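3.2 Recording sessions

The student team recorded packing work for the Hastcombe project over two weeks in August. The aim was to collect enough hand motion to train the Curitach arm to close and tape a carton by itself. Each session covered one task: folding, taping or stacking. We collected 500 takes and kept 175 of them for training after removing those with lost tracking.

The person packing wore a band on each wrist. Each band carries square coded markers and a white module with a cable, and the wrist pose is computed from whichever markers face the head camera. Figure 3 is taken from the taping task.
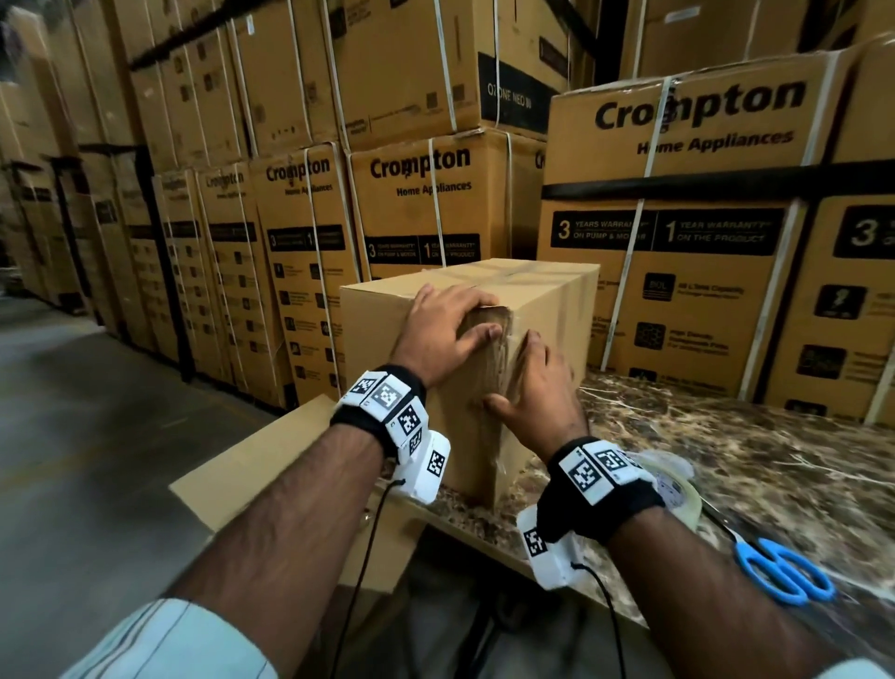

Figure 3. Taping task, head camera view. Both hands are at the taped vertical corner of the carton, with marker bands on the wrists.

Corners were harder to label than flat seams. The hands work close together there, and the clear tape reflects light, so its edge is often hard to find. Two students labeled each corner take separately, and a third settled any difference over 200 ms. Marker size and camera settings were left the same for all three tasks.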